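Questions about your wire wine rack

We receive many of the same messages about the copper-colored racks, so I have collected the answers on one page. If your question is missing, please write to us and I will add it. Osaze Sani, Nalent customer help

Which bottles can I put in the rack?
Ordinary wine bottles with straight sides fit well. Sparkling wine bottles are wider, and some of them will press the wire loops open. If you must push, please stop and take another bottle.

In which order should I load it?
Begin with the lowest loops and go up. When you take bottles out, begin from the top. With only 2 bottles in the rack, keep them near the bottom, especially on a smooth counter.

Can I leave the bottles in when I move the rack?
We don't recommend it. Take them out, carry the rack by the thicker rods, and load it again in the new place.

Does the rack need to be fixed to the wall?
No. It stands free. It needs a level surface, and a hand's width of space at the sides is comfortable for reaching the bottles.

My rack rocks a little. Is it broken?
Most probably it was bent a little during the transport. Put it empty on a flat table and look which corner is in the air. You can press this corner down softly with both hands. If it still rocks after this, send us a message with the order number and we exchange it.

Will it scratch my table?
The wire ends are smooth, but metal can leave marks on soft wood or on fresh paint. The Pleline felt pads (a bag of 4) can be glued under the base. A sheet of heavy paper is also good while you are trying different places.

How do I clean it?
Use a soft cloth, a little damp, and dry it after. Please don't use copper polish. The color is a finish and the polish will take it away.

Is it the same rack as the Tornotwood?
No, the Tornotwood is our wooden model for the wall. The wire rack is listed as item 1679. The older Nwosu rack is no longer sold, but we still have felt pads for it.

How long is the guarantee?
It is 5 years for the wire and the joints. Marks from cleaning products are not included.
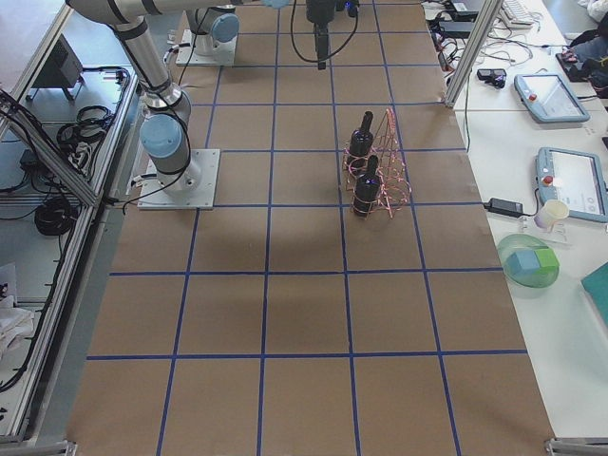
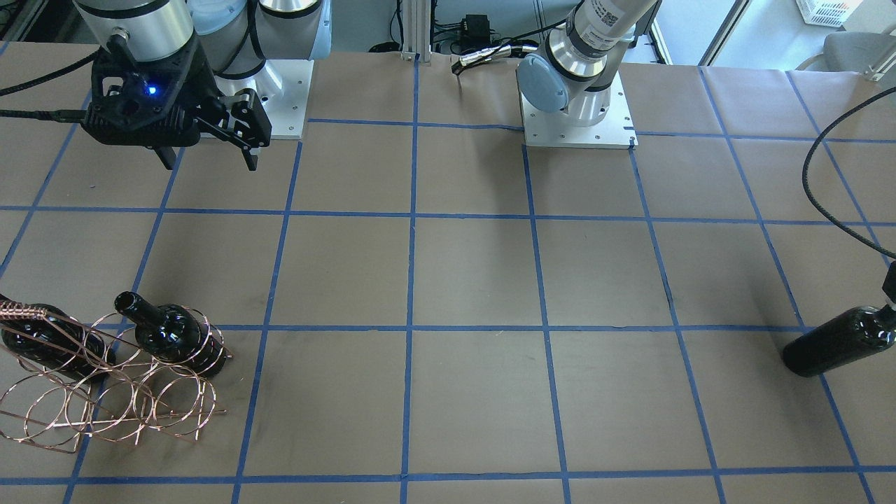

The copper-colored wire rack with two dark bottles.

Returns and Exchanges

You can return an unused rack in its box. Remove all bottles before packing, also the small ones, and put the paper back between the loops so they don't rub on each other.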